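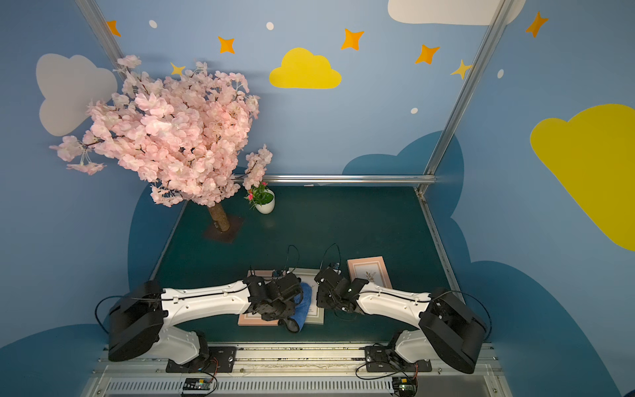

3.2 Where people sit when they get to choose

I'll start with the part of the study I was least sure about, the seating. When I wrote the first plan I figured people would pick a spot in the reading room for the light, or for the outlets, and I built half my survey on that guess. Then I spent a winter at the Kineck branch with a clipboard and had to throw most of those questions out (the outlets one survived, barely).

The method was simple enough that I'm a little embarrassed to give it a section. I had a floor plan of the room with every chair drawn on it, and every half hour I marked which chairs were taken. Between opening and 8 p.m. that gave me a nice stack of maps. I handed out 2,000 short cards at the front desk over the same period, split evenly with the Morikawa branch, so 1,000 each. I got 317 usable ones back, which is lower than I wanted, and I'll come back to that in Section 5. Cards where people had only filled in the date didn't count as usable, and neither did the ones with grocery lists on the back, unless the front was complete too.

Here's the thing I kept running into. People would tell me on the card that they wanted quiet, and then my maps would show the chairs near the entrance filling up first. I thought I'd mixed up my sheets! I went back and checked them against the desk log and they were fine. My best guess is that "quiet" on the card means something closer to "I don't want to be talked to," and a chair by the door does that job pretty well, with everyone walking past on their way somewhere else. I can't prove it with these data, though I did add a follow-up question at Morikawa and the answers lean that way.

The other pattern has to do with color, and I went in as a skeptic. Morikawa has a painted children's corner and a plain adult side, and grown-ups with no kids along kept drifting over to the painted side in the late afternoon. Some of them wrote on the card that it felt warmer over there. The thermostat readings were the same on both sides, I checked. Figure 3 shows the kind of wall treatment I have in mind, big simple shapes on a light ground.

Figure 3. Painted wall decoration with clouds and four-pointed orange stars on light blue.

I want to be careful with this one. Painted walls and low shelves come as a package at Morikawa, so I can't pull the two apart, and a person who likes a low shelf would look exactly like a person who likes a cloud on my maps. Plekgate, the third branch, would have been the obvious place to test it, with its plain walls and low shelves, but it closed for roof work in December and my permission ran out before it opened again. Driditz has neither, so it only helps as a baseline.

What I did for the analysis in 3.3 was group the chairs by distance from the door, then by side of the room, and leave the paint out of the model entirely. A reviewer of an earlier draft asked for it to go back in. I tried it, and the estimates jumped all over the place depending on which afternoons I dropped, so it stays out and the raw maps are in the appendix for anyone who wants to have a go.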